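4.2 When to stop gripping

Our draft rule said a hand must release any garment "promptly." Across 827 trials, each of us read that word differently, usually in our own favor. 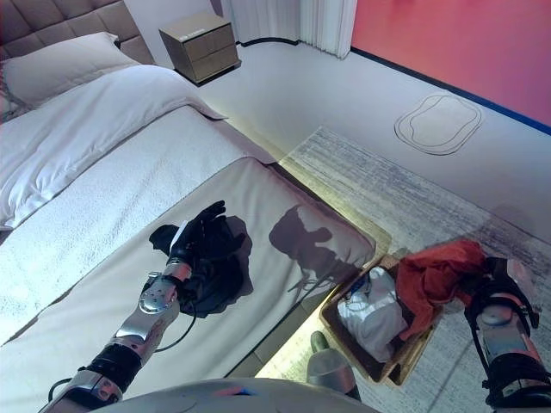 Saludo Group, Department of Household Automation

Figure 2. Left hand gripping a dark garment on the bed runner, with the basket on the floor alongside.

The revised rule sets a limit of 900 milliseconds after the stop command. It is less poetic, but the two of us who grade the logs now agree on most days.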